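14 comments | 2 shares

Section 2: Before You Order Anything

Hi, Tonantzin again! If you skipped the intro, go back for the parts list, then come and do the money bit with me.

1. Write down the fiddliest thing you want your arms to handle. Ours is keys on rings, so that's what I priced for.

2. Price the fingers separately from the arms. I put $500 aside for grippers and $200 for spare pads, and I'd happily double the second number. Pad edges get scuffed up!

Note: Oltmanns and Badetti quote pads per finger, Pranerum quotes per pair. Check before you compare (Wenceslao and I both got this wrong).

3. Decide on one arm or two. A second arm costs more, plus the mount, plus the extra cabling, but passing small stuff between grippers is where I wanted to end up.

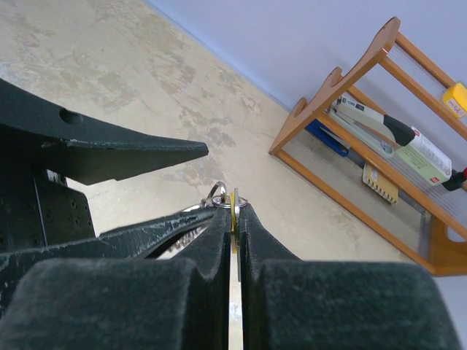
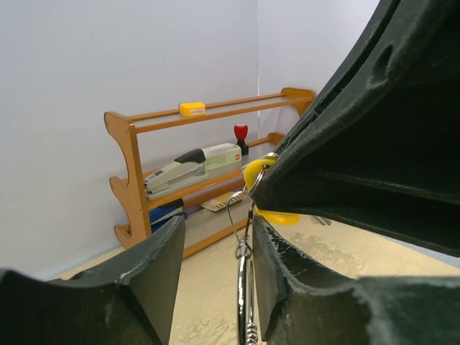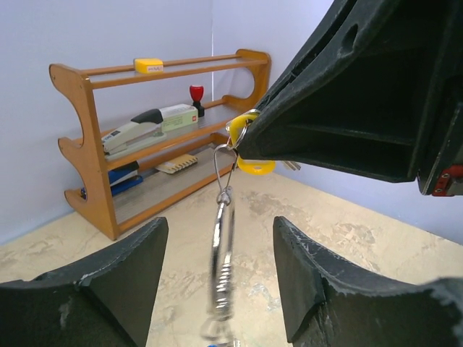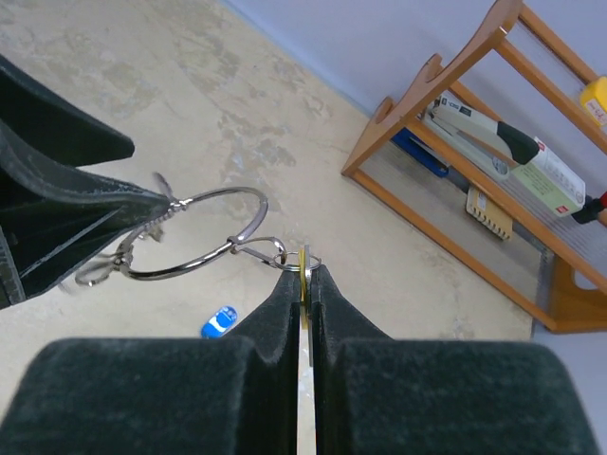 Keys and rings, with the office shelf over by the wall.

4. Add a wrist camera for each arm to your sheet. They're small, they're easy to forget, and the brackets are usually extra.

5. Keep around $1000 back for the things you'll only think of in November, when Endedus takes forever to ship.

Caution: don't order mounts until you've measured your bench. Drill patterns differ between makers, and Jae-hoon's adapter plate cost more than the mount did.

6. Send the sheet to whoever signs for it, then go on to Section 3, Unpacking.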